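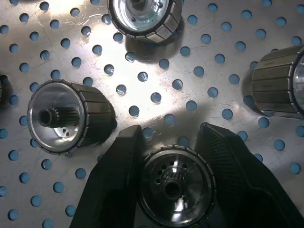 Rotors on a perforated steel sheet.

I spent most of January reading the logs from the Groltska ceasefire mission, and I want to put down what I got out of them before I forget. The logs cover six months and contain 2,731 entries. I read every one. It took longer than I planned, mostly in the evenings after dinner, with a map open next to me.

The mission had 16 observers. Their job was to watch a line 30 kilometers long, running from the bridge at Iton up to the high ground at Brarner, and write down anything that broke the agreement. They carried no weapons. They could ask questions at checkpoints, and they could be told no, which happened a lot in the second month.

Most entries are dull. A truck with its lights off. Two shots heard from the north, source unknown. A farmer complaining that a trench had been dug across his drainage ditch. That last one comes up again and again, and the ditch was finally cleared in the fifth month. I was glad about it, more than I expected to be for a man I know only as "landowner, east bank."

What I noticed is how often the word "unknown" appears. News stories from the same period hardly used it. When there was mortar fire near Iton, the papers had it as an attack by one side by the next morning. The entry says four impacts, direction not established, both commanders deny. A later entry adds that a crater was measured and the angle suggested the west, but the ground was too soft to be sure. I haven't found a paper that went back and printed that part.

I don't think the reporters were lying. They had a deadline and a spokesman on the phone. The observers had a tape measure and a week. Still, I had been following Groltska through the news and thought I understood it fairly well, and a good part of what I thought I knew was one side's press statement.
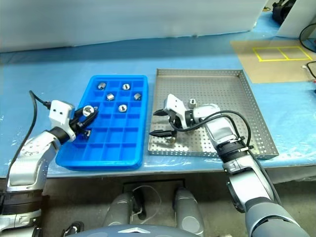
Five nuts in a blue compartment tray, with a perforated steel tray next to it.

I wrote to Ívar Thorlacius, who served on the mission and now teaches a night class in Abernathy. He answered within the day. I asked him whether the logs did any good while they were being written. He said the daily meeting mattered more than the paper. Each evening at six an officer from each side came to a schoolroom in Iton and listened to the entries being read aloud. Some nights they argued for hours over one line. He said the shooting was usually lighter on the nights they argued, and he has never been able to explain why.

He also corrected me on something. I had assumed the gap in the entries in the fourth month meant the line was quiet. It was a fuel shortage. The observers couldn't drive out to the Brarner end for nine days, so nothing from there got written down. I had already told two people at work that it was the calmest stretch of the whole mission — I'll have to go back and fix that.

The agreement itself expired and was replaced by a shorter one, with fewer observers and no evening meeting. Ívar thinks dropping the meeting was a mistake. I lean his way, though I've only heard the argument from him, and the people who wrote the new text must have had their reasons. I've asked for the drafting notes and been told to wait.

Next I'm going to start on the checkpoint records. They're handwritten and the scans are poor, so don't expect another post on this for a while.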